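Milby puts robot purchase back on the table, minus most of the numbers

19 Nov 2018

The catering supplier Milby wants to buy two humanoid robots for its tray return and washing-up line, and it would like its board to agree before anybody has seen one do the job in its own building.

That is the short version of a planning paper sent to staff and site managers this week. The long version runs to 19 pages, most of them about how the machines would be paid for and very few about what they would do between the start of a shift and the end of it.

The robots would come through Prider, a leasing firm, with the control software supplied by Kudimo. Milby would take them on a four-year agreement, with an option to buy at the end at a price the paper describes as "to be agreed". Support is listed at £3000 a year for each machine. The lease payments themselves are in an annex that was not sent round with the rest.

Agnes Eklund, who runs operations at Milby and wrote most of the paper, said the annex was held back for commercial reasons and that board members would see it. "We are asking for permission to plan properly," she said. "No order has been placed, and the agreement has a break point."

The break point comes at the end of the second year. Leaving then means paying for collection, reinstalling whatever was taken out to make room, and settling any damage beyond normal wear. What counts as normal wear on a robot hand that spends its day among cutlery and wet crockery is not set out.

The job itself sounds simple enough on paper. Trays come back from the dining rooms with cups, cans, bowls and leftovers on them. Someone has to clear each tray, put the rubbish one way and the crockery another, and stack what is left. Milby says it struggles to fill these posts and that people do not stay in them long. It does not say what it pays, or whether paying more was costed alongside the lease. I asked, and was told the question was outside the scope of the paper.

There is also the matter of what the machines would replace. The existing line at Milby's main kitchen was put in by Visser, and includes a belt and a sorting bench that staff speak well of. A plain extension to that bench was priced in May. It appears in the new paper as a single line under "options considered", with no figure next to it and no reason given for dropping it.

Binta Babalola, who supervises the late shift, has read the paper twice and written on most of it. Her main complaint is that the timings assume one object at a time, set down neatly. "Our trays come back with a bowl on top of a napkin on top of a fork," she said. "Show me that, at the speed we work, and I'll listen."

Kudimo's case rests largely on work in simulation, where the robot is set to practise handling everyday things on a table before any hardware is delivered. Its supporters say this is cheap and quick and lets the software make its mistakes where no plates get broken. 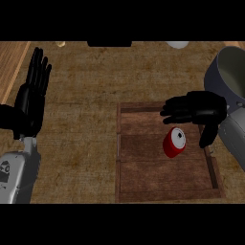
All of which may be true, and none of it tells a kitchen manager how many trays an hour to put in the rota. A drink can in a simulation has no dregs in it unless somebody has gone to the trouble of adding them. The paper moves from simulated practice to a staffing plan in the space of a paragraph — and it is the staffing plan that would be hard to undo.

Eklund accepts that a trial on site would be better evidence. The difficulty, she said, is that Prider will not lend machines without a signed agreement, and the price on offer is only held for a limited period. Buyers of office photocopiers will recognise that one.

A few costs are missing altogether. The budget has no line for training the staff who would work next to the robots, none for changes to the floor or the power supply, and none for cover on the days when a machine is out of action. Spare hands are mentioned once, as "available on request". Cleaning is given to the existing team with no extra hours.

Babalola has asked for the bench extension to be priced again and put next to the full lease cost, annex included. She has also asked for a trial using real returns from the late shift, with the break clause brought forward if it goes badly.

Milby says both requests will be passed to the board with the paper. It would not say whether the annex will be shown to staff before the vote.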